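Report of the Examiner on the Household Trial at Nurkunness

The Board of Domestic Fitness at Nurkunness met on a Thursday in January to hear whether the Rovlow machine should be admitted to private homes. The Examiner, Mihret Adugna, read her report standing, as the rules required, although the chairs had been set out for everyone.

The rules were old. They had been written for cooks and floor polishers, and they stated that any person or device seeking the Board's certificate must complete 100 ordinary chores in an ordinary house, under observation, without instruction after the first morning. The passing mark was 90. The house chosen was the Jemal residence on Urkeo Street, vacant for the season and kept furnished by the estate.

"The applicant washed cups to a satisfactory standard," the Examiner read. "It folded towels slowly and well. It failed to fold a fitted sheet, and the Board will recall that the last human applicant also failed to do so."

A member asked that the remark be struck. It was left in.

She continued. The machine had emptied the dishwasher, matched socks, and carried a bag of onions down the cellar stairs. It had been unable to open a jar that the Examiner herself could not open, and she had marked this as neutral. It had watered the fern twice in one hour, having been told that the fern liked water. By the fourth afternoon the score stood at 89, with one chore remaining.

The last chore on the list was written in the hand of the late Mrs. Jemal, whose household book the Board had used as its source. It read: Put the picture back where it goes.

"Which picture?" asked the Chairman.

"The book does not say. The applicant was not told."

The Examiner turned a page. She stated that the machine had gone through every downstairs room and had stopped before each wall. In the dining room it had found a nail with a pale rectangle of wallpaper around it. It had then returned to the table and remained there for 20 minutes without touching anything. The firm's representative had asked permission to restart it. Permission was refused under the rules.

"And did it hang the picture?" said the Chairman.

"I have not come to that," said the Examiner. "I wish first to enter a remark on the standard. The household book covers 365 days. This chore appears in it on most of them. Someone in that house took the picture down, and Mrs. Jemal put it back, and in all those pages she does not complain of it. I do not know how one would instruct an applicant in that. I do not know that I could have passed."

The Chairman observed that the Examiner was not the applicant. He asked whether there was an exhibit. She said that there was one, taken from the simulator in which the firm had rehearsed the final chore, and she passed it along the table - past the clerk, who was meant to number it first.
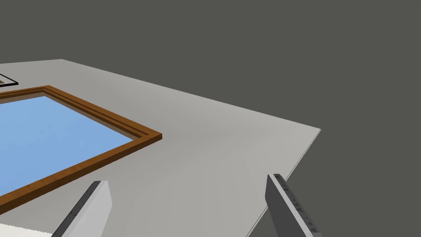

The Board's question was a narrow one, and the Chairman put it again for the record: could the machine be trusted with a house, yes or no. The members looked at the exhibit for some time. The oldest of them, who had not spoken all day, said that in her own home she would have expected a face, or a boat at least, and that inside the brown wooden molding there was only blue. The Examiner replied that the firm had not known what to put there. The clerk asked whether he should write that down. Above the tabletop the two gray fingers stood apart with nothing between them, and the Chairman, who had meant to call the vote, asked instead whether anyone had written to the family to find out what the picture was. No one had. The matter was held over, and the clerk was directed to buy a stamp.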